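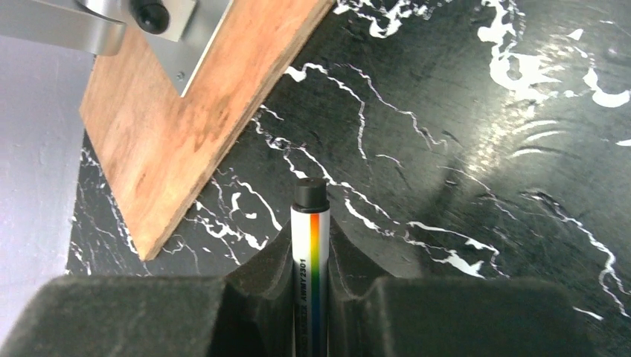 About Nidum

Nidum is a small handwriting studio for children and adults. We teach printing, cursive and everyday note-taking at 456 Kershaw Street, on the second floor above the Daltell building's mail room. Kidus Zeleke opened the studio in January with one table and a box of markers. Iqra Sial joined later to run the adult sessions and now plans most of the word lists.

How we teach

Students start on small dry-erase boards and move to paper when they feel ready. A marker slides easily, and a stroke that goes wrong can be wiped off and tried again. First sessions are mostly single strokes: slants, hooks, arches and dots. We don't ask for whole letters until the hand has settled into holding the pen upright.

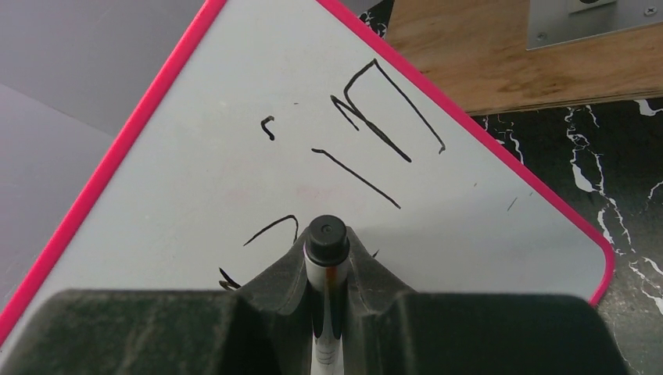 Each session lasts 60 minutes and has no more than 2 students per teacher. Lines may go uphill and letters may come out in different sizes. We correct grip and direction first and leave neatness for later. Left-handed students get their own stroke charts, which Iqra redrew from the ones we used to buy.

Boards and markers are provided. You are welcome to bring your own if you are used to them. Please don't bring permanent markers into the room.

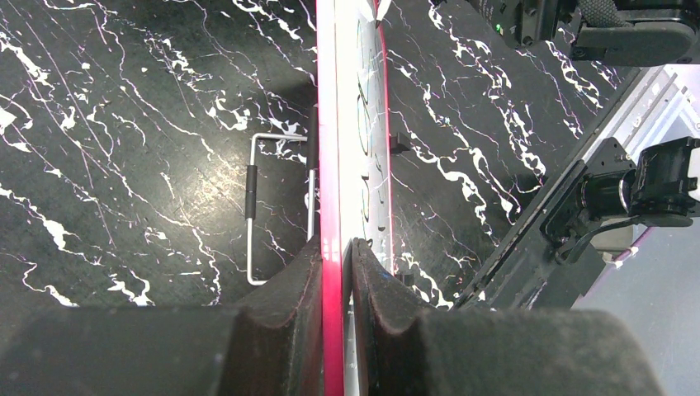

Words we practice

After the single strokes come short words, then longer ones. Students pick from a list called Plultetti, a name one of our first students made up and we kept. It has everyday words such as milk, street and Tuesday's spelling troublemakers, and it also has words people asked for, including patience, harbor and courage.
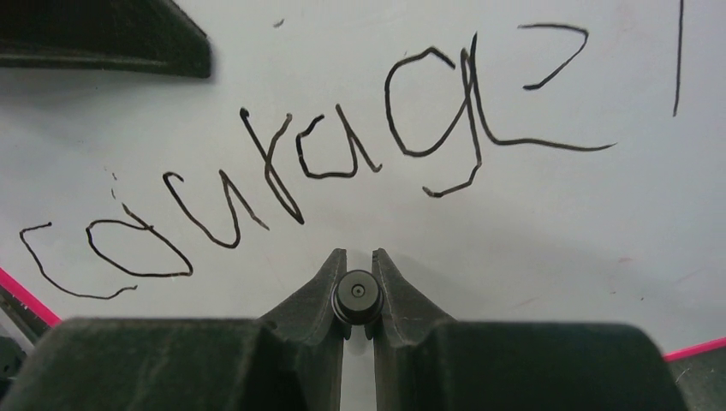

Words with a g or a y take more room, so we leave space under the line for the tail. Most students write the same word several times in a session and keep the last one up until it is time to wipe the boards.

Visiting

New students can sit in on a session before signing up. Call the studio and ask for extension 3943. Street parking is free after the mail room closes.

Page updated 10/21/21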